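17. März

Um kurz nach sechs in der Werkstatt gewesen, Heizung an, Rechner an. Tanko war schon da und hatte die Schulterachse vom Wovden wieder zerlegt. Der Riemen ist in Ordnung, das Ritzel auch, es war die Madenschraube, die sich losgerüttelt hatte. Er hat sie mit Schraubensicherung eingesetzt und bis morgen stehen lassen. Heute wird am echten Arm also nichts bewegt, ich habe deshalb den ganzen Tag an der Simulation gearbeitet.

Stand von gestern: Die Küche lädt endlich ohne Fehler, der Startzustand wird ausgewürfelt, und der Greifer findet den Teller auf der Arbeitsplatte in den meisten Fällen. Probleme macht weiter alles, was im Spülbecken liegt. Ich habe die Nacht über 97 Durchläufe rechnen lassen, davon sind 42 sauber zu Ende gekommen. Im Januar wäre ich damit zufrieden gewesen, jetzt eher nicht mehr. 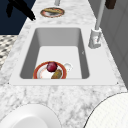
Die Abbrüche habe ich am Vormittag einzeln durchgesehen und in die Tabelle eingetragen. Der größte Teil ist immer derselbe Fehler: Die Bahnplanung hält den Beckenrand für höher, als er ist, und der Arm bleibt davor stehen. Das liegt an der Kollisionshülle. Ich hatte das Becken als einen einzigen Körper mit konvexer Hülle exportiert, und damit ist es für den Planer oben zu. Dass es überhaupt in 42 Fällen ging, liegt nur daran, dass bei diesen Läufen nichts aus dem Becken geholt werden musste. Das hätte ich früher sehen können.

Also Becken neu aufgeteilt: Boden, vier Wände, Rand als eigene Teile. Hat bis zum Mittag gedauert, mit einer Unterbrechung, weil der Lieferwagen mit den Aluprofilen kam und ich abladen musste. Die Profile sind von Irkley, Länge stimmt diesmal, zwei haben Kratzer, was egal ist. Rechnung liegt in der Schublade bei den anderen.

Mittags Suppe. Tiago rief an wegen des Netzteils. Er bringt es am Wochenende vorbei, dazu die Kabelkette, die er nicht mehr braucht. Er fragte, warum wir nicht gleich am richtigen Tisch testen. Ich habe ihm gesagt, dass ich nach der Sache mit der Glasschüssel erst dann wieder am Tisch teste, wenn die Bahnen in der Simulation stimmen. Das hat er eingesehen.

Nachmittags den neuen Export geladen. Beim ersten Mal ist der Teller durch den Boden gefallen, weil ich die Wandstärke in Millimetern statt in Metern eingetragen hatte. Beim zweiten Mal blieb alles liegen. Dann die Zufallszahl fest auf 3412 gesetzt, damit ich immer dieselbe Anordnung bekomme und vergleichen kann, und die Kameraposition verändert.

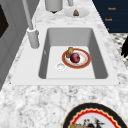 Die Planung läuft jetzt deutlich schneller, auch das kommt von den einfacheren Teilkörpern. Bis zu 13 Versuche habe ich dem Planer pro Griff erlaubt, meistens reichen ihm zwei oder drei. Offen ist noch die Frage mit der Reihenfolge. Die runde dunkelrote Frucht liegt mitten auf dem Teller im Becken, und wenn der Greifer zuerst den Teller nimmt, rollt sie ihm beim Anheben herunter. Er muss also erst die Frucht herausholen und ablegen und dann den Teller greifen. Für die Frucht selbst ist die Reibung an den Fingern vermutlich zu niedrig eingestellt, das rutscht noch. Ich habe den Wert erst einmal verdoppelt und mir notiert, dass ich ihn am echten Gummi nachmessen muss. Tanko hat dafür eine Federwaage.

Der Wasserhahn ist in der Kollisionsprüfung noch gar nicht drin. Das muss vor dem nächsten langen Lauf erledigt sein, sonst lernt der Arm Wege, die quer durch ihn hindurchgehen, und am Tisch reißt er uns dann die Armatur ab.

Tanko hat nebenher die Finger neu gedruckt, diesmal mit dem Filament von Flamon. Der erste Druck hat sich an einer Ecke vom Bett gelöst, der zweite ist brauchbar. Die Bohrungen muss er noch aufreiben. Gewicht beider Finger zusammen schreibe ich morgen auf, die Küchenwaage hat keine Batterie.

Gegen sieben Schluss gemacht. Neuer Lauf ist gestartet, wieder mit 97 Anordnungen, damit der Vergleich stimmt, den Hahn trage ich danach ein.

Für morgen: Schulterachse zusammenbauen, Hahn als Zylinder anlegen, Batterien kaufen, Ko wegen der Stecker schreiben.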